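Trestmont post counter to shut for good in April

Oct 8, 2020

The post counter on Bullel Street is to close in April, with services moving to the back of the Nyitrai convenience store half a mile up the hill. Notices went up in the window yesterday afternoon. Plenty of people had heard already.

Letters and small parcels will be handled at the new counter from the day after the old one shuts. Same with stamps, bill payments and cash withdrawals. Not moving: passport checks, foreign currency, and the big parcel hatch round the side. Anyone sending something too large for the shop scales will have to go to the depot at Verkelard, 6 miles out on the valley road.

A petition against the move has 193 names so far, most of them collected outside the bakery. A second sheet is at the library desk and closes at the end of the month. The parish council discussed it for the best part of an hour on its last call — no vote taken, but the clerk has been asked to write and object.

The main complaint is the hill. It's steep, there is pavement on one side only, and the bus up it was cut to 4 a day last year. Older residents on the flat side of town say they'd have to pay for a taxi to post a birthday present. Small traders are unhappy too. One who sells knitting wool online says she is at the hatch most days and can't see how she would carry sacks up to Nyitrai's, or were she would park if she drove.

The shop, for its part, says it will be open until ten at night and all weekend, where the present counter shuts at half past five and takes an hour for lunch. That has won a few people over. Parents who work in the city say they never once made it to the old place before closing.

Staffing. Two people work the Bullel Street counter at the moment and both have been offered hours at the shop, though on different terms. No decision from either yet.

The building itself goes back to the landlord. It has been a post counter since before the war and has the old red tiles round the door, plus a wall box that is emptied twice daily. The box is staying, we're told. What happens to the rest isn't known — a planning application for flats was turned down there some years back, and there is nothing new on the council's website as of this morning.

Trestmont has 3000 residents and has lost its last bank and the ticket office in quick sucession. The nearest cash machine that doesn't charge is now the one inside the post counter. Nyitrai's has one as well but it takes a fee, and the shop could not say wether that will change.

Comments on the plan can be handed in at the counter or sent by post, freepost address on the notice. They need to be in by the end of this month. A meeting is planned online as the hall is still shut, time to be confirmed. Will update when we have it. 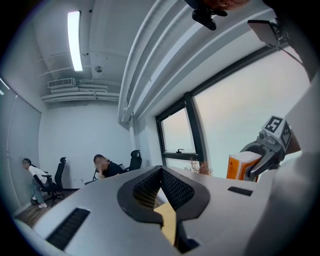 Reader comment: My mum is on the flat side and doesn't do the internet, so how is she meant to join an online meeting about it? Can somebody put a paper form through doors please. Also the freepost address on the notice has no postcode on it, I went and checked.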